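Table Manners: What Moisture Does to a Wooden Top

A solid timber table is never quite the same size twice in a year. It takes up water vapour through the damp months and gives it back once the heating goes on, and the boards widen and narrow as it does so. Movement along the grain is small enough to ignore. Movement across it is not, and most of the faults that bring a table back to a workshop can be traced to a joint or fixing that made no allowance for it. 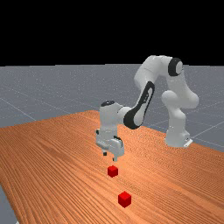
Words by Meinir Lewis

The Gerkanden workshop repairs domestic furniture, chiefly dining tables. Its job book runs to 3,124 entries, and Hywel Samuel, who keeps it, files each under a cause of failure as well as a type of object. Seasonal movement is the longest heading. Spilt drinks and house removals come well behind.

The mechanism is simple. Below the fibre saturation point, wood shrinks as it loses bound water from the cell walls. Shrinkage around the growth rings is commonly close to twice the shrinkage along the radius, so a flat-sawn board changes width more than a quarter-sawn one and also tends to cup. A wide top glued up from flat-sawn boards adds all of those changes together.

Trouble starts when the top is screwed hard to its frame. The long rails do not shorten in winter, and the end rails, which run across the top, do not either. The top tries to narrow, the screws hold it, and a split opens, usually from the end grain inwards.
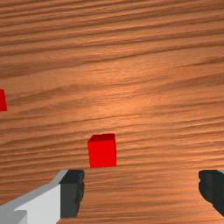
The usual remedy is a fixing that holds the top down and lets it slide. Wooden buttons engage a groove in the rail, with a gap left for travel. Slotted metal plates do the same work and are quicker to fit. Samuel prefers buttons on anything over 700 mm wide, on the grounds that plates are too often fitted with the slot pointing the wrong way.

Finish slows the exchange of moisture but does not stop it. Varnish slows it more than oil. A top sealed on its upper face and left bare underneath will respond unevenly, and a slight dish across the width is the common result. Ngân Vi, who does the finishing at Gerkanden, gives both faces the same number of coats. She will not take on a top that cannot be removed from its frame.

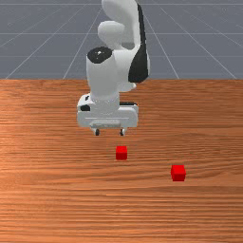

Images: Ketmont

Colour is a separate matter. Light alters the surface of most timbers, and pale patches under a cloth or a fruit bowl show up when the object is moved. Some species darken and some bleach. Vi leaves new tops uncovered for the first few months so that the whole surface changes together.

For owners, the advice is mostly about the room. Keep the table away from radiators and out of direct sun. A cheap hygrometer is worth having, and a reading that stays above 70 per cent for weeks deserves attention, as does a sharp fall in December. A crack that opens in winter and closes by summer should be watched through a full year before anyone fills it. Filler forced into an open crack is squeezed when the boards swell, and the split can lengthen.

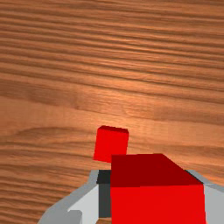 Checking a top at home

Measure the width at both ends and in the middle, once in late summer and once in late winter, and write the figures on a label under the rail. Look at the fixings while you are there. A screw sitting tight in a plain round hole at the outer edge should be replaced with a button or a slotted plate – the centre screws can stay.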